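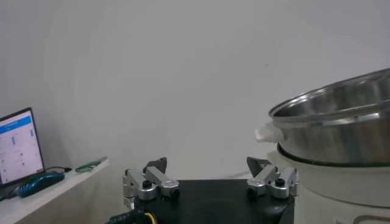
How long should I let paint dry before the second coat?

Give latex wall paint four hours, or overnight if the room is chilly.

Second coats are my favorite part of painting a room — the color finally looks like the one you picked! Stir the can again before you pour, all the way to the bottom. Load the roller, roll off the extra on the tray, and work in strips from ceiling to baseboard, overlapping each one a little. Keep going until you reach a corner. Stopping halfway leaves a line.

Wash the roller in warm water and stand it on end to dry.

Posted by Xiaoqing Cai, February 9, 2021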